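Forum Kedcombe – Vie municipale
Sujet : Vote de la motion de censure contre l'adjoint aux finances

bruyere_nord
Le conseil a donc voté la motion, 7 voix contre 4. Deux élus de la majorité ont basculé. Quelqu'un sait si l'adjoint doit partir tout de suite ?

Cludine
Non. Le règlement lui laisse jusqu'en octobre pour répondre par écrit. Ensuite, second vote.

pont_aval
Tout ça pour le contrat Senow. On parle d'environ 1 000 euros de dépassement, c'est ridicule.

bruyere_nord
Le montant n'est pas le sujet. Il a signé sans passer par le conseil – et il l'avait déjà fait l'an dernier.

pont_aval
L'an dernier c'était une urgence, la digue. Relis le procès-verbal.

Hegedűs
Je l'ai relu. Le mot « urgence » n'y figure pas. Par contre, les deux élus qui ont basculé avaient voté le budget sans rien dire.
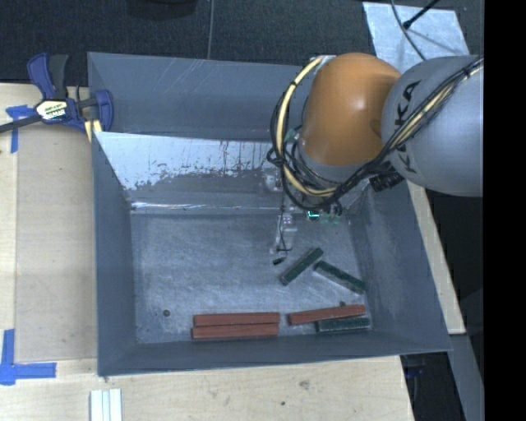 Blocs rouges et verts dans un bac en métal gris.

Cludine
Ils ont le droit de changer d'avis. Le second vote se fait à bulletin secret, ça peut encore bouger.

pont_aval
À bulletin secret, la motion ne passe pas.

bruyere_nord
On verra. La séance est publique, 18 h, entrée côté cour.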